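Six weeks with the Vurna hand-held gripper kit
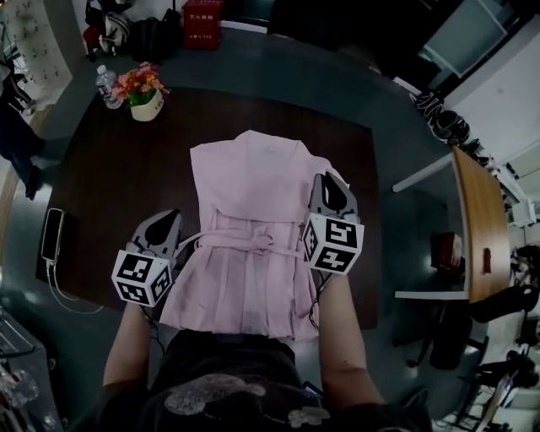

One gripper over the sleeve, one at the waist. The bow is the hard part.

I've been wanting to write this up since April, when the two boxes from Vurna arrived and I lost an entire evening to cable routing. The short version is that I love this kit, and I have a list of complaints, and both of those have grown every week.

For anyone new to the blog: I mess around with robot arms that handle cloth. Shirts, towels, dresses, anything floppy. The arms need to see a lot of folding before they can do any folding, and for the last two years I collected all of that by teleoperation, meaning I sat at a pair of leader arms and steered the real ones. It works, but it is slow, and your shoulders hate you by lunchtime. With hand-held grippers you skip the arms completely. You hold the fingers yourself, you fold the thing yourself, and the recording gets turned into robot motion later.

The Vurna kit is two grippers, four marker cubes (two are spares), a head camera on a strap, a small recorder box and a calibration board. I paid 2,487 dollars for the set with my own money, shipping included, and Vurna had no idea I was going to write anything.

So, the grippers! They are so much lighter in the hand than I was expecting. Each one has gray angular fingers with black triangular pads, and those pads are the best thing in the whole kit. I've used flat rubber tips, silicone thimbles, even bits of bicycle tube, and they all either slide over thin fabric or grab three layers when you wanted one. The point of the triangle gets under the edge of a sleeve and picks up the top layer almost every time. I did an afternoon of nothing but picking up single layers of a folded pillowcase, just because it was fun (my family has stopped asking).

The white cubes with the black square patterns are how the system knows where your hands are. The head camera looks for the patterns, and as long as it can find a face of each cube it can work out the position and angle of the gripper. I was worried about this part, as I had a bad time with an older setup from Kocsis that lost track whenever I turned my wrist. The Vurna cubes hold on a lot longer. You can roll your hand quite far and the track stays smooth. What does break it is crossing your arms, and you'd be surprised how often you cross your arms when folding a dress. I've had to learn to fold like a slightly stiff person, left hand on the left side, right hand on the right, with a handover in the middle. After a few days it feels normal.

Speaking of dresses. The pink one with the pleated skirt and the belt has become my standard test, and it is a wonderful, horrible garment. The sleeves are easy. The pleats want to go their own way the moment you lift the hem, so you have to keep a little tension across the skirt while you bring it up, and the tension is exactly the kind of thing a robot learns badly from sloppy recordings. Then there's the belt. If the loose ends are lying out to one side you can tuck them in first, or fold over them and hope. I recorded both ways, and I'm glad I did, because the tuck-first version gave much cleaner training runs.

Now for numbers, for the people who skip down to them. In my best full day I recorded 233 folds, and that included breaks and swapping garments. On the leader arms, my best day ever was 100. I was far less tired at the end of the gripper day too. The recorder box saves each fold as its own clip and you mark the start and finish with a double squeeze, so there is no running back to the keyboard. That double squeeze is a lovely bit of design. It took me 18 bad clips to get the rhythm of it, and after that I stopped thinking about it.

Okay, complaints.

The cables. They're thin and they don't weigh anything, but they run back along your forearms, and when you reach for the far side of the table they tug. The kit comes with little fabric ties that I gave up on in the first week. I now use two soft wrist bands from a running store and leave a bit of slack at the elbow. Short sleeves help, by the way. A sweatshirt cuff catches on everything.

The strap for the head camera. It slips if you look down a lot, and with this job all you do is look down. I sewed a strip of grippy elastic inside it. Fixed! But at this price I shouldn't be sewing.

The software. The export tool is fine once you know it, but the manual skips a step between calibration and first recording, and I would still be stuck on it if Abdul-Rahman Odoi hadn't posted his notes on the Hornilus forum. You have to run the board check twice, once with the grippers open and once with them closed. If you only do it open, your finger widths come out wrong and every pick looks like a miss. Go read his post before you unbox anything.

One more small thing, on mats. I started on a shiny tabletop and the tracking was jumpy under my ceiling lights. Putting a dark mat under the clothes helped a lot, and light garments stand out beautifully on it. Dark jeans do not, so I keep a pale towel for those.

People have asked how this compares to the Gronmont set. I've only borrowed that one for a weekend, so take this lightly. The Gronmont fingers open wider and would be better for boxes and bottles. For cloth I'd pick Vurna, mostly for the pads. The Gronmont recorder has a screen that shows you when tracking drops, though, and I'm jealous of that. On the Vurna you find out when you review the clips, and by then the moment has gone.

Would I buy it again? Yes, without much thought, if cloth is your thing and you already have arms to play the data back on. If you only want to try out the idea, see if somebody near you has a set you can use for an afternoon first. It's a lot of money for a drawer.

Next up I'm going to try button-up shirts, with the buttons done up by gripper. I managed one yesterday and it took me eleven minutes. If you've found a good way to hold the buttonhole side steady, please tell me in the comments, I'll try anything.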